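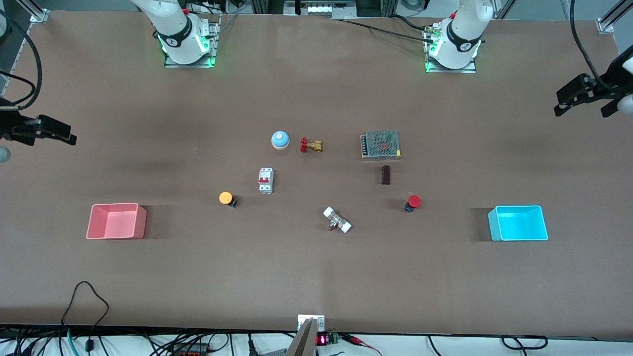 Brass gate valve, red handwheel. One of the bits on the sorting table at Girkden.

Home | Jobs | Get Involved | Where We Are | Contact

PARTS SORTERS WANTED, casual, October start

Girkden takes in leftover hardware from house clearouts and closed workshops round Clalton. Plumbing fittings, power supplies, switches, odd electrical bits, all mixed in together. Need 3 people to sort, label and shelve it. We're well behind.

What you'd be doing:
- tipping out a tub, spreading it on the table, working out what's what
- valves and fittings to the plumbing bay, power supplies to electrical. Check the screw terminals are all there
- wiping down, tagging, writing it in the book
- anything you can't name goes on the mystery shelf, dont guess

Next lot is the Mestance load, 686 pieces by their list. Would like it shelved before the end of October.

You: decent eyesight, tidy handwriting, fine with grubby hands. Knowing a gate valve from a ball valve is a plus but we'll teach you. No testing or opening up of mains gear, that goes to our electrician. Closed shoes please.

Shifts are 2 hours, mornings or afternoons, your pick. Pay is $100 a shift, plus tea. Unit's on Kemeys Road, ground floor, parking out front. Bus stops accross the road.

To apply: a few lines through the Contact page, say which shifts suit and any workshop or hardware store experience. No resume needed. Get it in by September 17, 2022. Will ring everyone back either way.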